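Valdebenito Home Help - Crafts and Hobbies
2023-07-29
Posted by Zultgate

We use cookies to remember your settings. By continuing to use this site you accept our cookie policy.

Blue tape on a work table, will it leave marks?

I want to divide my work table into squares so I can set one dish in each square while I sort beads. The top is painted a flat tan color and it already has a few scuffs. I was going to use narrow blue tape and leave it down until February, maybe longer. Will it pull the paint up when I take it off? Also, how big should the squares be? My dishes are shallow round ones and I don't want them sitting on the lines.

Henitz
Depends on the paint. Tape is fine on mine.

Plellden
I have had a taped grid on my table for over 16 months and have changed the tape 2 times. Blue painter's tape is made to come off, but the package gives a number of days and you should believe it. After that the glue gets stiff and stays behind in little lines. Flat paint is worse than gloss for this. Try a short piece near the back corner first and leave it for a week.

If you sanded the top before painting, 600 grit is too smooth and the paint may not have much to hold on to. Go slowly in that case. Pull the tape back low over itself, not straight up. Leftover glue comes off with a little cooking oil on a rag, then dish soap. Wipe it dry before you put new tape down.

For the size, measure across the widest dish and add a finger's width. Measure between the inside edges of the tape, because the tape takes up room too. I forgot that and had to redo one whole direction. Put down all the strips going one way first, then the ones that cross. If you tear the tape by hand the ends come out ragged - use a blade if that bothers you. A slight lean in a line makes no difference for sorting.

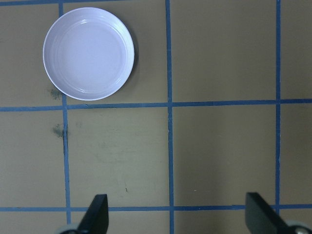
A shallow dish in its square. It nearly fills the space, with the tape lines left clear.

Zultgate
Thanks, I will test the back corner. My table is 67 inches long so I may only tape one end of it.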